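We use cookies to remember your settings and count visits. Accept all | Manage choices

Ukitville Shared Workshop
Build-Your-Own Arm, Session 5 handout: Grasping things that refuse to have a shape
11 December 2025

Bring your arm, your laptop, and the power supply that belongs to your arm. The pile of power supplies under the bench is a museum and should be treated as one.

1. Where we left off

By now everyone's arm should home itself, open and close on command, and pick up the wooden block. If yours can't manage the block, stay on the Session 4 sheet and join us when it can. The block is the nicest object you will ever meet. It has flat sides, it stays where you put it, and it looks the same from one minute to the next.

Tonight is shopping bags. A bag has no fixed size, no fixed outline and no sense of duty. The block routine finds an outline, takes the center, and closes at the center. Try it on a bag once, for the education, then comment it out.

2. What the wrist camera gives you

Up close, a thin white bag under bench lights is mostly glare. The edge finder from Session 3 will report every crease as an edge, with great confidence. Printed pictures are worse. They have crisp borders and strong color, so the finder loves them, and they bend with the film, so the shape it loved a second ago is a different shape now. Never use a printed logo as your grasp target. Three people did this last term and I was one of them.

Go through your saved frames before you write any code. In each one, mark where film is pulled tight and where it hangs in soft folds. Tight film near a fingertip tells you more about the grasp than anything in the middle of the bag.
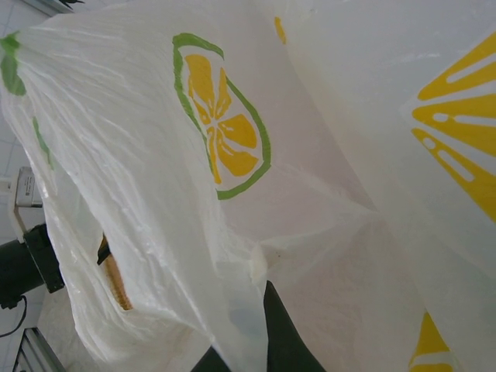
Can the arm tell from the camera alone that it has hold of the bag?

Only as a guess. Folds running in toward a fingertip suggest contact, but you also want the motor current and a short test lift before you believe it.

The Skivo driver board reports current as a raw number with no units, which is its idea of a joke. On my arm, closing on air reads 100 and closing on a bag reads 123. Yours will differ. Measure your own and write it on tape on the base of the arm, where you'll find it again in February.

3. The routine

Approach from above with the fingers open and stop short of the film. Lower slowly until something in the view moves that shouldn't. Close at half speed. Read the current, lift by a finger's width, and read it again. If the second reading has dropped back to your empty number, you are holding a lovely piece of air. Open, back off, rotate the wrist a little and go again.

Cap the retries at 5. Without a cap, the arm will keep patting the bag all night like it's trying to console it.

If there's something in the bag, the weight sits low and swings. Slow the lift down. Groceries are fine for this, eggs are a personal decision.

4. Fingertips

The printed tips from the Jiler files are too slick for film. Wrap them in one layer of the rubber tape from the Čierny box, matte side out. Two layers and the fingers no longer close fully. Someone will do two layers.

5. Homework

Log a full run of attempts, good and bad, with current readings before and after the test lift. My own log is up to 527 lines, most of them bad, and it's the bad ones that let me set a threshold. Bring the file. Don't tidy it.

Clear the bench before you leave and park the arm in its home pose. Last one out turns off the compressor, which none of us are using but which is always on.

Related handouts
Session 3: Edges, blobs and other rumors
Session 4: The block, at length
Session 6: Two bags at once
Taping and re-taping fingertips
Skivo board wiring sheet (corrected again)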